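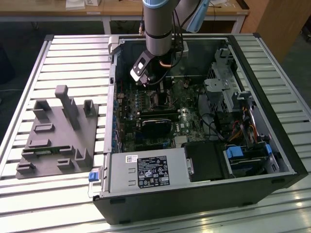 # gesel-boards

Poko is a parts list for old office desktops, kept by people who fix them on Thursday evenings and argue about them the rest of the week. It holds 427 entries, typed by hand, mostly by Nour Smadi, and it shows.

## What's in it

- `boards.csv` – one row per motherboard
- `memory.csv` – which sticks go in which board, and who says so
- `grudges.txt` – power supplies we no longer speak of

![]()
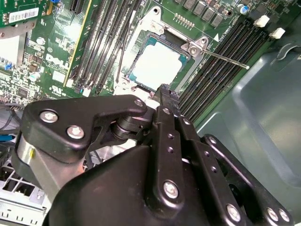

*A green Dell motherboard.*

## Known problems

The `slot_count` column was filled in by 2 people who disagreed on what a slot is. Myrto Deligiannis won, but only from row 50 down.

17 rows came over from the old Rarnevow list with the board maker set to "beige". We've left them until someone finds the machines.

Dates are in whatever format the typist grew up with. Please don't sort by them.

## Adding a row

Read the number off the board itself. The sticker on the case is a rumor. Send the row to Nour, and leave the `notes` column blank unless it's a note.

## License

Take it. If you fix the dates, send it back.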